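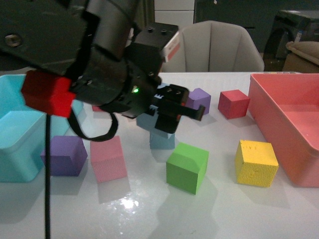 ## How to show the cube sorting to visitors

I wrote this page after our open day at Skivura, for colleagues who will give the same demonstration in September. One round needs 10 minutes, and 45 minutes before the doors open is a good time to begin.

### Prepare the table

1. Wipe the white tabletop. It is glossy, and dust can be seen easily from the front row.
2. Put one open bin on each side, blue and pink. Both must be empty.
3. Spread the foam cubes between the bins. Leave a gap between neighbours — the fingers need room to go down on both sides of a cube.
4. Mix the colours. A purple cube close to the blue bin makes a nice short move for the beginning.
5. Look at the cables near the wrist. They may hang in a loop, but they must not catch on a bin when the arm turns.

### Run the round

1. Ask the visitors to stand 60 cm or more from the table.
2. Start slowly. Stop the gripper above the first cube and explain what it will do next.
3. Let a visitor choose the next colour. Children like this part the most, and in Momville they did not want to go home.
4. If a cube falls, leave it until the arm has stopped. Then put it back by hand.

We take groups of four people. With bigger groups, those at the back see only the arm and not the fingers.

### After the round

Empty the bins on the table and spread the cubes again. Change any cube whose foam has become torn — the spare ones are in the Lindemann box, under the printed programmes.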